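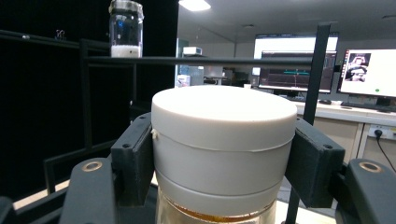 *Jar held by the lid, pads level on both sides.*

## Handling jars with the hand gripper – tips from the Daldale bench

Jars are the job everyone puts off, and I do understand why, but after more than 200 recordings of them I've grown rather fond of the things. What follows is what I pass on to anyone starting a jar session with us. Pick out whatever suits your own bench and leave the rest.

**Take the lid square on.** Bring both pads in at the same height and let them meet the sides of the lid together. If one touches first the jar will swing, and the model will learn the swing along with everything else. Rhiannon Price taught me to pause for a breath before closing, and I still do it.

**Check the lid is screwed down.** Do it by hand, before you press record! A lid that turns in the pads halfway through a lift has cost me many an afternoon.

**Wipe the pads between jars.** Honey is the worst offender, then jam. A cloth wrung out in warm water with a drop of washing-up liquid does nicely, and then a dry tea towel. Don't forget the bevelled edges, where it likes to collect.

**Move the jars about.** Ten lifts from the same spot are worth very little. Change the shelf, turn the jar a bit, put a taller one next to it, come at it from the other hand. Silviu Mocanu shuffles his after every fifth lift and his sets are always the ones that train best.

**Keep your fumbles.** If you miss and recover, save it and tag it "recovered" in Listo. Only throw away the ones where you stopped and started again from scratch.

**Go at kitchen speed.** New people creep along as though the jar were asleep. Pick it up the way you would at breakfast – a touch slower for full ones.

We stop at 100 lifts a sitting, with tea in the middle. The jar set stood at 506 when I last looked, and small spice jars are what we're shortest of, so do bring some in if you have them at home. Labels on or off, either is fine.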